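Workshop notebook, garment care and folding
Teixeira building, upper room
3 Oct 2022
Entry by Fares Karam. Read and initialed by Edileuza Honorato.

Purpose of the session

To settle the folding method for short-sleeved knit shirts before the written procedure goes to Resudent. The version drafted in May left two matters open: whether the shirt should be laid chest up or chest down at the start, and how the shoulder seam is to be squared before the first side fold. Both were taken up today. Long sleeves, collared shirts and anything with buttons remain outside this entry.

Working surface

The bed was used in place of the cutting table. Residents will fold on their beds, and a method that depends on a hard surface is of little use to them. A soft surface has one clear drawback. When the cloth is pulled from one side, the far side follows, and the body of the shirt drifts out of line. On the table this hardly occurs. The cover should be pulled tight before starting, and the procedure should say so in its first line.

Method as tried

The shirt is laid chest up with the collar away from the person folding. The body is smoothed from the collar toward the hem with a flat palm, never from side to side, as sideways strokes push a ridge of fabric toward the sleeve. Each shoulder is then lifted at the seam, drawn outward until the seam lies straight, and set down again. The sleeve is left alone until both shoulders are square.

The side folds follow, each brought in to the middle of the chest, with the sleeve turned back along the fold. The hem is raised to the collar in two turns. The finished piece should be 29 cm in length when laid in the drawer, that being the depth of the Prendivo insert.

Observations

1. Lifting the shoulder by the sleeve edge does not work well. The sleeve stretches and the seam stays where it was. The seam itself must be held.

2. Raising the shoulder too high gathers the upper sleeve into a bunch, and the chest has to be smoothed a second time. A low lift is enough.

3. Small wrinkles in the body may be left. Long folds running down the chest should be taken out before the first side fold, as they become creases once the shirt is in the drawer.

4. Chest up is preferred. E. Honorato pointed out that on printed shirts the lettering serves as a guide: when a line of print reads level, the cloth under it is straight. With plain shirts the person folding has only the seams to go by.

5. Heavy prints should not be folded sharply across the letters. We have no remedy for this within the present fold. Wide prints will always meet one of the side folds. To be raised with Dinotach, whose drawer has more width and would accept a single center fold.

Matters for the written procedure

The May draft says "straighten the shoulders" and gives no further instruction. Replace with: "Hold the shoulder at the seam. Lift slightly, draw outward, and set down." The drawing beside that line should be redone to match, with the collar at the top of the page.

The term "lay flat" is used in three different senses in the draft. Keep it for the opening position only.

E.H. asks that left-handed folding be given its own paragraph. I had assumed the steps could simply be mirrored, but the order of the side folds affects which way the sleeve opens when the shirt is taken out. Agreed.

Outstanding

Drawer count for the Resudent order is still shown as 784 on one sheet and 1,000 on the other. E.H. will write to them.
Repeat the shoulder step on a heavier knit.
Return the steel rule to the cutting table.

F.K.

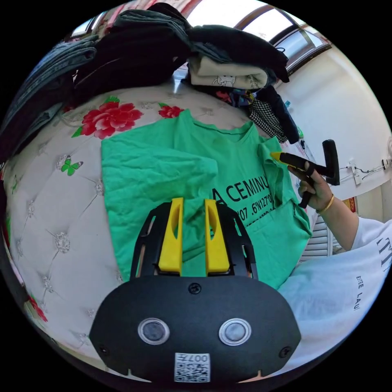

Green printed T-shirt, chest up on the bed, right shoulder raised.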